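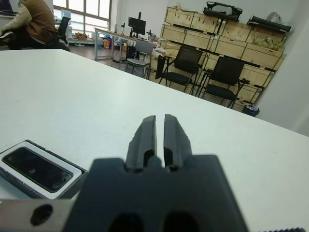 Inox brossé ou alu peint pour une crédence de cuisine ?

ashraful_g
Bonjour à tous, je refais ma cuisine et je bloque sur la crédence. Le mur fait 2 545 mm de long, d'un seul tenant, avec une prise au milieu. Le carrelage est exclu, j'en ai assez de frotter les joints. J'hésite entre l'inox brossé et une plaque d'alu peinte en anthracite mat. Pour la teinte, je pense au gris argenté pâle de la plaque brossée en bas à gauche de la photo, avec un trou rond comme celui-là. Le plan de travail est un stratifié Cassim blanc cassé. J'ai un devis à 2 000 euros pose comprise chez Tiltard et je trouve ça cher. Vous feriez quoi ?
Ashraful Gunawardena

margot_du_38
L'inox sans hésiter. Le mien a neuf ans, il est derrière une plaque gaz et il n'a pas bougé. Il y a des micro-rayures mais dans le sens du brossage on ne les voit plus. Il faut essuyer dans le sens du grain, jamais en rond.

ellwood
Pas d'accord. L'inox brossé derrière un évier, c'est des traces de calcaire tous les jours si l'eau est dure. Chez moi c'était invivable, j'ai tout fait déposer en mars. L'anthracite mat marque aussi, surtout le gras, mais un coup d'éponge et c'est parti.
Gareth Ellwood

ashraful_g
L'eau est dure ici, oui. Par contre l'évier est sur l'autre mur, donc côté crédence j'aurai surtout des projections de cuisson. J'ai regardé les échantillons hier soir à la lumière de la hotte, puis ce matin vers 8 h. 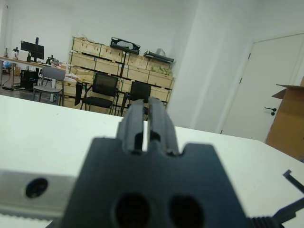 Le soir je préfère le mat, le matin c'est l'inverse, donc ça ne m'avance pas beaucoup. Le vendeur de Jetent propose aussi une fixation par vis apparentes – ma femme est contre.

pluvier
Vis apparentes, je déconseille aussi, la graisse se met autour des têtes. Colle MS polymère sur mur bien dégraissé et c'est tout. Demande par contre la découpe de la prise en atelier. J'ai percé moi-même un trou de 11 mm dans de l'inox avec un foret ordinaire, il a bleui et la plaque était bonne à changer.

margot_du_38
@ellwood le calcaire part au vinaigre blanc, il ne faut pas exagérer.

ellwood
Tous les soirs, le vinaigre ? Non merci.

ashraful_g
Merci pour les retours. Je pars sur l'inox, découpe en atelier, collé. Je demande un deuxième devis sans la pose et je reviens donner le prix.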